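# Week 4: Who Sorts the Caps? 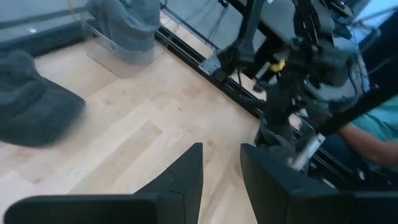
*Fig. 1. Wrist view over the sorting table: one cap on the wood, one in the clear bin, second arm at right.*

Notes for Work and Machines, section 2. Instructor: Fouzia Rizvi. Read these before you come in, or read them during the first ten minutes while I fight with the projector.

## Where we left off

Last week we did the loom, the telephone switchboard and the elevator operator, and several of you concluded that all jobs end up as an exhibit with a rope around it. This week is smaller. We look at a single task at a single firm, Solholm, which handles returned clothing for shops that would like to never see it again. The task is caps. A cap comes back, somebody looks at it, and it goes in a bin with others of its kind.

Two arms now do part of this work at a bench. The project is called Minar, for reasons the people working on it could not agree on when I asked.

## The job as written, the job as done

The old job description for a returns sorter has 17 words in it. I am quoting from memory, but it was close to "Remove item from carton, identify, place in correct bin, keep area tidy, report damage to shift lead promptly."

When I sat with the sorters in May, I wrote down what they did in one hour. My list had nothing to do with the 17 words. They:

- turned the cap over to look at the sweatband
- smelled it (you will be glad to hear there is a policy on this)
- pushed the crown back into shape with a fist
- decided that a "gray" cap was the green one under bad light
- told the new person which shop would complain and which wouldn't bother
- moved a bin a few inches closer with one foot

The arm was bought to do "place in correct bin." Everything else on the list still has to happen somewhere, or else be declared unimportant, usually by a person who has never smelled a returned cap.

**Term to know: residual work.** Whatever is left for people once the machine has taken the part that was easy to describe. Residual work tends to be missing from the budget. It is rarely missing from the shift.

## What the gripper sees

Look at Fig. 1 again. This is the working view from just behind the fingers, and the fingers take up a good share of it. Most of the rest is tabletop. The cap waiting on the wood is only partly in view, and the nearest thing to a complete picture of the bench is in the head of the person sitting at it.

Notice also that cloth is a miserable thing to pick up. A box has the decency to stay a box. A cap has a stiff brim on a soft crown, so a grip that suits one end may be no use at the other. Sorters handle this without thinking, and so it never made it into the job description, and so it was a surprise to everyone at the kickoff meeting.

## Where the people went

The brochure from Badex, the integrator, promised to "free staff for higher-value activity." I asked what that was. The answer, in order of hours spent:

1. Putting things in front of the arm.
2. Putting things back in front of the arm.
3. Filling in the form about item 2.
4. Checking the finished bins.

In fairness, two of the sorters like the new arrangement a good deal. One had a shoulder that was going bad and is happy to let a motor do the reaching. The other has become the person everyone calls when the bench stops, and she enjoys it, though her pay grade has not yet heard the news.

The others are cooler. Their complaint isn't about losing work. It's about pace. By hand, you could do a fast twenty minutes and then a slow ten and talk to your neighbor. At the bench the machine's cycle sets the rhythm, and a person waiting for an arm looks, to a passing manager, exactly like a person doing nothing.

**Term to know: machine pacing.** When the rate and timing of your work is set by the equipment. Compare the conveyor reading from Week 2.

## A number, and what to do with it

The Minar report says the bench handled 1,402 items in its trial period. It's a good solid number and it is on the cover. Before you use it in a paper, find out:

- whether an item that went through twice was counted twice
- who was at the bench, and whether their hours are in the cost column
- how many different kinds of item there were (the trial had 4, the returns room has roughly whatever people wear)
- what the same people did by hand before

The report covers the first of these in a footnote and is silent on the others. I wrote to ask. I received a very nice calendar.

## Reading

- Abbasi, course packet chapter 4, "Tasks and Jobs." Short. Do the whole thing.
- Abbasi, chapter 17, on supervision. Skip the section on shift software unless you are having trouble sleeping.

## For discussion section

Bring a page, handwritten is fine, on a job you have held. Write the official description at the top, as near as you can remember it. Underneath, write what you did in a typical hour, including the parts you'd prefer your manager not read. Circle what you think a firm like Badex would offer to automate. Then put a star by anything that would get harder for you if the circled part went away.

Last year's class had a lifeguard who circled nothing and a barista who circled the customers. Both got credit.

Papers are still due at the start of Week 6. My office has moved down the hall, next to the vending machine.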